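Lab Notes from Fendale: Comparing Two Sets of Finger Pads

March 23, 2020

Most of this month went into hand-held grippers. We have been using the Stirnine linkage for a while, and the question on the table was which finger pads to keep on it before we order more. The choices were the plain black fingers that came with the tool and the softer pads from Fehr. Both bolt onto the same arms, so swapping them is quick once you have the right driver.

We did the comparison on household goods, mostly cloth. Blocks and cups tell you very little about a pad, and every pad we own can pick up a cup. Cloth folds under the tip and slides out sideways, and it hides the place where you meant to grab it. The task was plain: move small garments into and out of a shallow tray on a bed, one piece at a time, with a soft surface under everything.

Thin material

Thin strips and light cloth were the first group. The fingers need to meet evenly along the tip, or the piece turns as soon as you lift it. We asked each operator to close slowly, wait a moment, then raise the tool straight up. A drop counted as a miss, and so did picking up a second piece by accident.
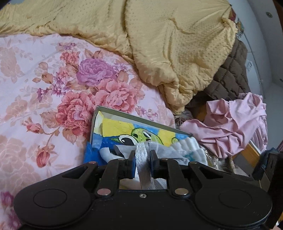 Thicker material and packages

Socks, folded cloth and wrapped packages made up the second group. Grip strength matters less with these than opening width. If the fingers barely clear a folded piece, the operator ends up pushing it around the bed before getting hold of it. Plastic bags were the hardest. The film slips over the contents, and a pinch that looks good often has nothing but film in it. We told people to go deeper than felt natural and take some of the contents along.

In all we logged 614 attempts, split between the two groups. The black fingers did better on thin material. The Fehr pads did better on socks and bags, and operators said their hands were less tired at the end of a session. Neither set was good at pulling one garment out from under another. That seems to come down to the angle of the wrist more than the pad.

A few notes on the camera side. We changed the exposure setting partway through, after finding that pale cloth was washing out near the fingertips. The first 50 attempts were recorded under the old setting and we have left them out of the vision tests, though they still count for grip. The wide lens stays. It bends straight lines near the borders, but it keeps both fingers and most of the bed in view, and we would give up a lot to keep that.
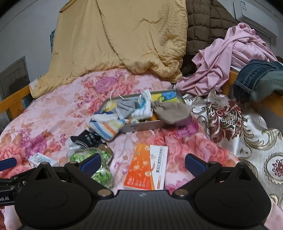
Do the pads have to be matched, left and right?

They should be. A mixed pair closes off center, and thin cloth then tends to slide toward the softer side. If one pad wears out, change both and run the closing check again before you record anything.

The next round moves to the Flondness controller, with 10 sessions planned on the same task. Pad files and the setup sheet are in the shared folder under part number 3805.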